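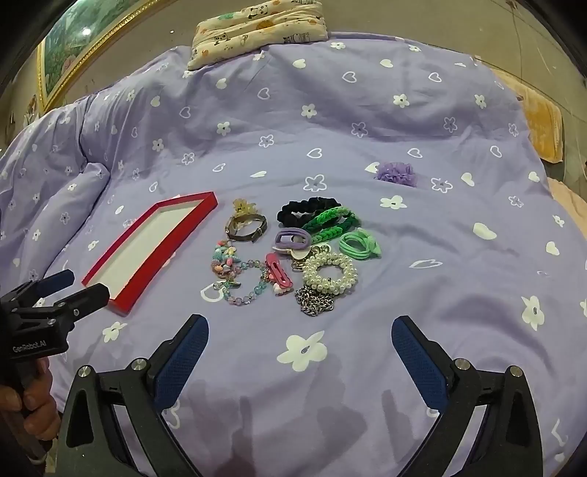
Hair ties, clips and one watch

June 20, 2021

The drawer in my bedside table stopped closing in the summer, so I finally tipped the small stuff out on the bed and went through it. I do this less often than I should. The purple duvet with the white hearts and flowers is a good place for it, as long as you don't mind losing a bobby pin or two in the folds.

I started with the hair ties. The black velvet scrunchie stays because I wear it most days. The braided green one stays too, and so does the lilac fabric one. The mint elastics with the little bow are staying in their bundle, as I only pull them apart when everything else has gone missing.

Clips were quicker. I kept the small yellow claw clip, even though it only holds the top half of my hair, and the pink rectangular one. The purple chiffon flower I put off to one side to think about. I wore it to a wedding in September and it has sat at the back of the drawer from then on. The petals squash if you put anything on top of them.

The bracelets take longer. The charm one with the pastel shells and fruit catches on everything, mostly the blue and purple beads, and I spent 15 minutes last time getting a chain out of it. The silver necklace with the chunky links now gets its own bag. The pearl bracelet coils up small, so it can go anywhere.

The watch needs a battery – I've been saying that for eight months.

For storage I have a Surholm organizer tray from the market, $34, with more compartments than I have categories. Hair ties go at the front, clips in the middle, anything with beads at the back. The red box with the white inside is for the watch and the heart pendant.

Next is the bathroom shelf, which has a colour problem of its own (nail polish, mostly). I'll get to it when the weather is worse.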